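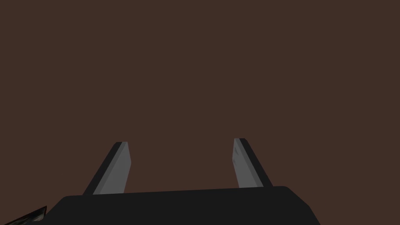
The long way to a darker loaf

Hilkka Harju started baking rye in Virkdale 14 years ago, in a shop her father had used for storing tires. She still sells one kind of bread. It takes 43 hours from starter to shelf, and on a Saturday in cottage season it is gone by ten.

Her neighbours thought the colour would put people off. Arvo Rantala, who drives in from Komell every second week, buys 2 loaves and freezes one. "My wife wants it toasted - I don't," he says.

Harju gets her flour from the Ernari mill and won't blend it. The price of a sack has gone up 15 per cent since November, and she has raised hers by a quarter a loaf. Minttu Manninen takes over the night shift in the fall. Harju plans to keep doing the mornings.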